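Clamley Makers and Repair Group
Minutes of the equipment planning meeting, Saturday, September 15, 2018

Present: Mizanur Biswas (chair), Tanvir Cassim, Shahnaz Siddiqui, Rezaul Kodikara, and me, Lutfa Weerasinghe, taking notes. Apologies if these run long again. Mizanur asked me to keep it to one page last time and I did try.

1. Last meeting's minutes

Approved with one fix. I had written that Rezaul offered to rewire the charging corner. He says he offered to look at it. Changed to "look at."

2. Where the robot budget stands

We started late on this one because the projector wouldn't talk to Tanvir's laptop, so he read the numbers out loud and I copied them onto the whiteboard (badly, sorry). The short version is that the two-armed robot has used up most of what we set aside in May, and we still have hands, spare parts, flooring and storage to think about before the budget year closes.

Tanvir split the remaining wish list into "must have" and "would be nice." Shahnaz wanted a third column called "we will regret not having" and I was with her on that, but we voted and stuck with two columns. The must-haves are spare fingers, a spare wrist bracket, and cable. Everything else is up for grabs.

Mizanur reminded us that we can move money between lines until the year closes, but only if it's minuted. So: we agreed to move what's left in the travel line over to robot spares. All in favor, and I can't say I'm sorry, I hated that bus.

3. Hands: repair plan or replacement set

This was the big item and took up most of the morning. We have two quotes. Draltance will sell us a complete second pair of hands with a lead time of 11 weeks. Edgate won't sell us hands at all, but they'll do a repair plan where we ship a hand out and get it back in 8 working days, and we pay a flat yearly fee whether we break anything or not.

Rezaul is strongly for the Draltance pair. His argument is that if a hand goes down, we lose every session until it comes back, and the Edgate plan still leaves us with one arm doing nothing for more than a week. He'd take the long wait once and be done with it.

Shahnaz likes the repair plan. She went through her session notes and says the trouble so far has been single fingers and never a whole hand, and she doesn't want to spend that kind of money on something that sits in a drawer. She also pointed out that a spare pair gets old too, and by the time we need it the firmware may have moved on. I hadn't thought of that and I don't think Rezaul had either, going by his face!

Tanvir asked if we could buy just one hand. Mizanur had already asked Draltance, and they only sell them in pairs. Some grumbling.

I said (and I'm minuting myself here, which always feels strange) that it comes down to what work we want the robot doing next year. Small light things are easy on the fingers. The big molded shells are another story. They're wide and awkward, and a lot of the load ends up on whichever hand has the rim.
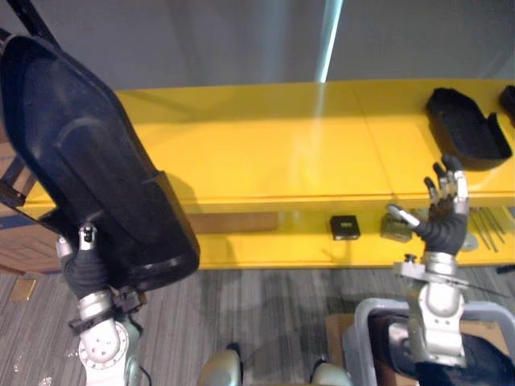
Rezaul agreed with that and said it's the two-handed work he worries about, where one hand has the part and the other is coming in to help. If the timing slips, the fingers take the knock. Shahnaz said then we should slow the arms down for the big parts, which costs nothing. Rezaul said slowing down costs time. Shahnaz said we've got plenty of time, it's money we're short of. Mizanur moved us along.

Where we landed: take the Edgate repair plan for one year, and buy a bag of spare fingers from Draltance so the single-finger trouble can be handled in house. Rezaul wants it noted that he'd still prefer the full pair and would like this back on the list when the plan comes up for renewal. Noted, Rezaul.

Action: Mizanur to ask Edgate whether shipping is included in the yearly fee. Their quote says "handling" and none of us could work out what that covers.

Action: Tanvir to get a price on the finger kit, with and without the metal tips.

4. Shelving and work height

Much shorter, thank goodness. Shahnaz has been asking for a second run of shelving so the sorting practice can go from one unit to another instead of on and off the same one. She'd like it at the same height as the yellow one so the arm programs carry over without a lot of fiddling.

We talked about surface finish for longer than you'd think possible. Rezaul is worried that a glossy top throws glare back at the head camera when the lights are on. Shahnaz says it hasn't bothered her runs. Tanvir suggested trying a matte mat on one panel before we spend anything, and he has an offcut at home that should do. Everybody liked that because it's free.

Agbenyega, the office furniture resale place, has matching-height units coming in, but they couldn't tell me on the phone what color or what condition. I'm going to go over and look. The ceiling we set is $160 for the unit, delivered. If it's more than that I come back and we talk again.

Action: me, visit Agbenyega with a tape measure.

Action: Tanvir, bring in the mat.

5. Flooring

Rezaul would like hard flooring under the robot area. He doesn't trust carpet for anything with heavy equipment on it, and says dropped screws vanish into the pattern (true, I lost most of an afternoon that way). The rest of us felt it's a bigger job than we can pay for this year, and we'd have to clear the room to do it. Mizanur wondered about loose floor tiles in just the part where people stand to work on the arms. Rezaul doesn't want an edge for someone to trip on.

Nothing decided. Pushed to next year's plan, with a note that we should get at least one quote before then so we're arguing over a real price.

6. Cable management

I'd like it on record that I put this on the agenda and was told it was boring. It is boring! But if we're paying a yearly fee for hands, I'd like us not to ruin an arm by snagging a cable. We went back and forth on sleeves versus clips. Sleeves look better, clips are quicker to take off when you need to get at a joint. Shahnaz does most of the actual taking-apart, so we let her pick, and she picked clips.

Small purchase, so Tanvir can just buy them and bring the receipt. Please, Tanvir, the actual receipt this time and not a photo of the bag.

7. Parts storage

The practice parts need a proper home. At the moment they live wherever the last person put them down, and we end up hunting for them at the start of a session. Mizanur suggested labeled bins. Shahnaz says the shells won't go in any bin we could reasonably carry, so those need a rack or wall hooks, and bins are fine for the small stuff.

Rezaul offered to build a rack out of leftover lumber. I asked if that was an offer to build it or an offer to look at it. To build it. Minuted!

Action: Rezaul, rack for the large shells, with a sketch before he starts cutting so Shahnaz can check the spacing.

8. Training time

Not strictly equipment, but it affects the budget. Draltance includes 2 training sessions with the purchase of spares and we need to say who's going. Shahnaz should have one of the places, no argument there. The second was between Tanvir and me. Tanvir has the better hands for it and I have the better schedule, so we've left it until Draltance sends dates. If it falls on a weekday it'll probably be me.

Mizanur asked that whoever goes writes up the finger swap procedure afterward in plain words, with each step in the order you'd do it, and leaves a printed copy in the room.

9. Anything else

Tanvir asked if the whiteboard could be added to the wish list, seeing as half of it no longer wipes clean. We added it under "would be nice."

Shahnaz asked that people reset the arms to the parked position before they leave. Mizanur will put a reminder by the light switch.

Next meeting: Mizanur will send a few dates by email. Please answer the email, all of you. Items carried over are the hand replacement question (at renewal), the flooring quote, and whatever I find at Agbenyega.

Minutes taken by Lutfa Weerasinghe. Corrections to me before the next meeting, please, and be gentle.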